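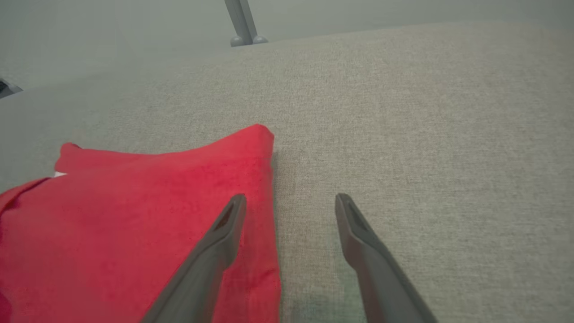 Red cloth on light gray woven fabric.

4. Setting up the spatial memory arena

This section covers assembly and first calibration of the Timimel arena for seed-caching birds and small rodents. Read section 3 (Housing and Acclimation) before you start. Two people are needed for steps 1 to 3.

4.1 Assembly

1. Place the base ring on a level floor. Check level at the four marks on the rim and adjust the feet until all four agree.
2. Fit the 6 wall panels in the order printed on their lower edges. Panel 1 carries the start box opening.
3. Tighten the panel clamps by hand. Do not use a wrench.
4. Insert the cache tray. The tray has 26 wells and fits in one orientation only.
5. Hang the landmark cards on the hooks outside the wall. Leave the hook above the start box empty.

CAUTION: Do not lift the arena by the wall panels. The clamps are not rated for the weight of the base ring.

4.2 Connecting the tracker

1. Connect the Trulleo tracking unit to the lower port of the hub. The upper port supplies power only.
2. Switch on the hub and wait for the steady green light.
3. Open Sanna on the host computer and select New Arena.
4. Enter 570 as the inner diameter in millimeters.
5. Select Detect Wells. The well map appears with each position numbered clockwise from the start box.

Note: If fewer wells are found than the tray contains, dim the room lights and repeat step 5. Glare on the tray rim is the usual cause.

4.3 Habituation sessions

Run 2 habituation sessions per animal before collecting data. Leave all wells uncovered and bait every well. Sanna records the path but does not score errors in this mode.

Wipe the tray and floor between animals. Scent left on the wells lets an animal find food without using the landmarks and will invalidate retrieval scores.

CAUTION: Do not rotate the landmark cards between the caching trial and the retrieval trial unless the protocol calls for a cue shift. Record any rotation in the session log, in degrees.

4.4 Recalibration

Repeat section 4.2 whenever the arena is moved, even within the same room. Units supplied by the Zurkberg workshop before February also need the replacement hub cable, listed under Spare Parts.

Section revised November 3, 2022, by Viola Mazza. Continue to section 5, Running a Retrieval Trial.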